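Chapter 7
When the Grip Lets Go: Faults, Stops and Safe Recovery

In this chapter you will learn to
tell a fault from a failure
read a force log and find the moment a grasp went bad
choose between a protective stop and a controlled retreat
write an incident note that another person can use

7.1 A bowl of rice at Cernholm

Let's start with a small accident, because small accidents are wonderful teachers. One December afternoon in the teaching lab at Cernholm, Vega Mateos was running a table-clearing routine on a two-arm station. The job was ordinary: lift the dishes from a serving tray, one at a time, and move them to a rack. The routine had run well all week. Then, on trial 533, the right arm closed on the rim of a small bowl, started its lift, and tipped it. Rice went across the table. The arm carried on to the rack, opened its fingers over a slot, and reported success.

Read that last part again. The spill is messy, but the report is the real puzzle, and it is the reason this story opens the chapter. The controller had asked one question, "Did the fingers stop before they were fully closed?", and the answer was yes. They had stopped on the rim. A moment later the rim slid out, and by then the question was no longer being asked.

In the language we will use from now on, the slipping rim was a fault: something inside the system departed from what the designer intended. The false report was a failure: the system delivered the wrong result to whoever depended on it. Many faults never grow into failures. A good deal of safety work happens in the gap between the two, and it is a lovely place to work once you learn to see it.
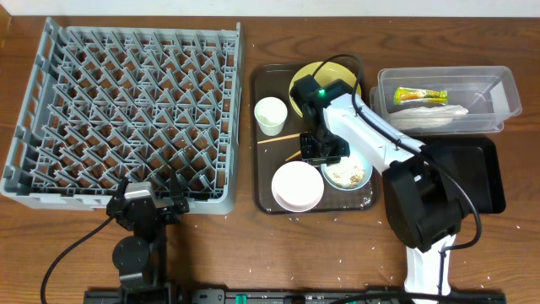 Mateos pulled the force log before she did anything else, and you should get into the same habit. Her log held 3234 samples for the trial. The grip force climbed, held steady, and then fell almost to zero 400 milliseconds into the lift. Anyone looking at the curve can find the drop in a second or two. The software had all of this information and used none of it!

Her first idea was to grip harder. Her lab partner, Severino Peñalver, argued against it, and he was right to. Glass rims are thin and curved, and more force can push a rim out of the fingers faster, or crack it. A cracked bowl turns a cleaning problem into an injury problem. They settled on a check that runs through the whole lift: if the force drops below a set floor, the arm slows, lowers, and waits for a person.

Notice the word "lowers." An instant stop sounds like the safest choice, and near a hand or a face it usually is. With a half-held dish in the air, though, freezing may leave the load hanging by one edge. We will come back to this choice in Section 7.3 – it is harder than it looks, and experienced engineers disagree about it.

Key terms: fault, failure, protective stop, controlled retreat, force floor

Before you go on
Sketch the force curve you would expect from a good lift of the same bowl. Mark where your own check would begin and where it would end.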